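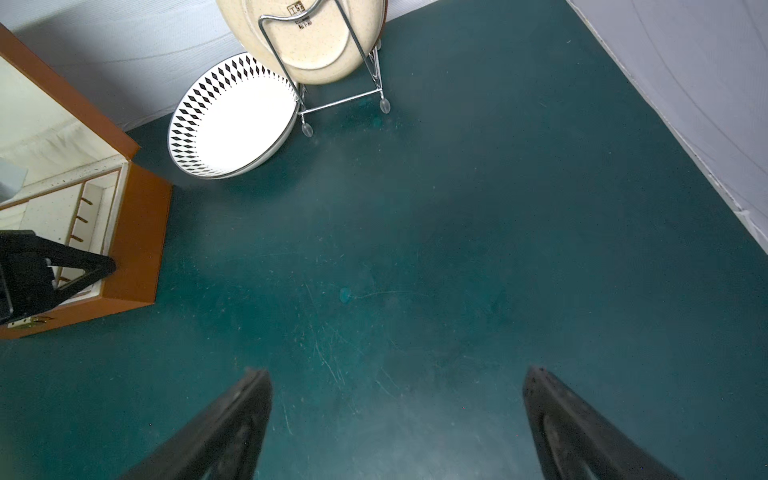 I've had the Hivau gripper kit from Sosterari going since February and I keep meaning to write it up, so tonight it gets a post before I lose my notes again.

The short version: I love it! You get the two-finger gripper, a small camera that sits at the wrist looking down past the fingertips, a cable long enough to reach the bench supply (thank you, whoever decided that) and a printed setup sheet that fits on one side of paper. I had it bolted to my arm and opening and closing in 90 minutes, and a good chunk of that was me hunting for the right hex key.

I've been using it almost entirely for dishes. Plates are a great test because they're slippery and thin and you care if they drop. The fingers are plain matte black, they spread nice and wide, and the edges have gone a bit gray with use, but the grip feels the same to me as it did in the first week. A plate standing in a wire rack is the good case: come in from above, close on the rim, lift. Bowls lying on their side are harder, and I'm still fiddling with the approach angle on those.

The camera is the part I didn't expect to like so much. White dishes under strong light do blow out, so turn your lamps down or bounce them off something. A dark floor helps a ton too. I went with teal and it shows every scuff and speck of dust, but the dishes stand out beautifully against it.

Software is called Prindora and it's fine, a little plain. Saving a grasp takes 2 clicks. I have 200 saved now and the list gets slow to scroll (folders, please!). I also tried the Quispe fingertips, which are sold separately. They're softer and nice on glass, though I went back to the stock ones for stoneware.

Gripes: the manual skips calibration almost completely, and the spare screws come loose in the box, so open it over a tray.

Next up is mugs, handles and all.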